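Dogar Building, Second Floor
Workroom and Kitchenette: Electrical and General Safety Inspection
Period: April
Inspector: Shabnam Memon
Responsible for follow-up: Jannik Oltmanns, Building Services
Area inspected: 1,365 square feet

Ratings used: Satisfactory / Needs attention / Not satisfactory / Not inspected. Comments from occupants were invited before this report was closed and are printed after the item they refer to.

Section 1. Exits and passageways

1.1 Exit doors open fully and without a key from the inside. Satisfactory.
1.2 Passage to the rear stair clear to its full width. Needs attention. Two cartons of Skolis paper stock had been left against the left-hand wall near the stair door. They were moved during the inspection. Paper deliveries are to go directly to the supply closet.
1.3 Exit signs lit. Satisfactory.
1.4 Emergency lighting tested on battery. Satisfactory in the workroom. The unit in the rear passage dimmed before the end of the test and has been entered for replacement.

Section 2. Electrical outlets and counters

2.1 Outlet housings secure, covers unbroken. Satisfactory.
2.2 Outlets at counters within reach of a sink protected by a ground fault device. Satisfactory in the workroom. Needs attention in the kitchenette, where the device beside the sink tripped on test but had to be reset twice before it held. Outlet taken out of service and tagged.
2.3 Circuit labels at the panel match the outlets served. Not satisfactory. The panel directory still shows the layout used before the Motetus offices were joined to the floor. Circuit 6 is marked "copier" and serves the kitchenette refrigerator. A corrected directory is to be typed and posted inside the panel door.
2.4 Power strips not connected to one another. Needs attention. One case found under the window desks and separated on the spot.
2.5 Counter outlets used only for equipment on the approved list. 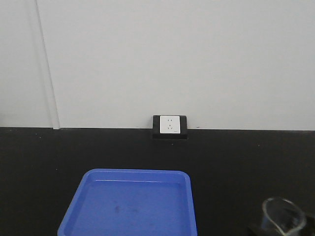
Saqib Farooqui asked whether the approved list could be posted in the room, as the only copy he knew of was in the binder at the front desk and the kettle had been added and removed from it more than once. The inspector agrees. The current list will be posted beside the door, and the binder copy will carry the same revision letter. Item 2.5 is rated Needs attention until this is done.

Section 3. Fire protection

3.1 Extinguishers in place, pins sealed, gauges in the normal range. Satisfactory.
3.2 Monthly tag initialed. Not satisfactory. The tag on the kitchenette extinguisher has no entry for March.
3.3 Clearance of 20 inches kept below sprinkler heads, as required by the building rules. Needs attention in the supply closet, where the top shelf is overfilled.
3.4 Alarm pull station visible and unobstructed. Satisfactory.

Section 4. Work surfaces and housekeeping

4.1 Tabletops stable, with no sharp or lifting edges. Satisfactory.
4.2 Spills wiped up promptly and towels available. Satisfactory.
4.3 Surfaces cleaned with the approved product only. Needs attention. An unlabeled spray bottle was found under the sink. Its contents could not be confirmed and it was removed. The Hilano cleaner is to be used undiluted from its own container.
4.4 Cleaning log complete for the month.

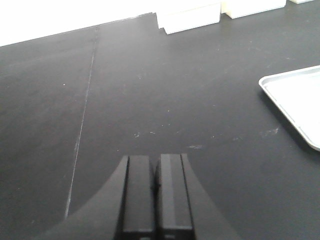
Kulsoom Awan wrote that the log asks for a signature at the end of each shift, but the evening shift now finishes after the front desk has closed and the log is locked away with the keys. She would prefer a sheet that stays in the workroom. Building Services has no objection. A clipboard will be hung inside the supply closet door, and completed sheets will be collected at the end of the month. Entries missing from the evening shift in April will not be counted against the rating. Item 4.4: Satisfactory.

4.5 Trash and recycling removed daily. Satisfactory.

Section 5. First aid

5.1 Kit stocked to the printed list. Needs attention. Adhesive bandages low, eye wash past its date.
5.2 Names of trained first aiders posted. Not satisfactory. The notice lists one person who has left the building. Aqeel Jatoi has completed the course and is to be added.

Section 6. Not inspected

6.1 Ceiling space above the rear passage. No ladder was available at 2 p.m., when the area was reached. To be covered at the next inspection.

Items rated Not satisfactory are to be corrected first and reported in writing to J. Oltmanns. The tagged outlet in 2.2 may be returned to service only by a licensed electrician.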